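Lendthorpe County Court to hear repayment plan applications in new monthly list 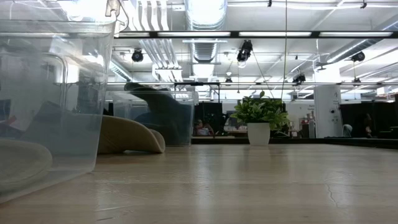
Lendthorpe County Court will hold a separate monthly list for debt repayment plan applications from September. The change follows a review of waiting times, which found that 147 applications were outstanding at the end of the spring term.

Under the present arrangement, applications to vary a repayment plan are heard alongside general civil matters. The average wait for a hearing is nine weeks. During that period the debtor must continue to pay at the original rate, even where income has fallen.

The new list will be open to people whose plan is managed by an approved adviser. Applications must include a statement of income and spending, copies of any letters from creditors and a proposed new monthly payment. Creditors will have 14 days to object in writing. Where no objection is received, the judge may approve the change without a hearing.

Parden Debt Advice, which supported 63 of the outstanding applications, has welcomed the decision. The charity said that delays had caused some plans to fail and had left households exposed to further enforcement action.

Karier Grecu, a firm of solicitors acting for several lenders, said its clients did not oppose the list but would expect full disclosure of assets worth more than £2000.

Forms will be available from the court office in August. Existing applications will be transferred automatically and no further fee will be charged.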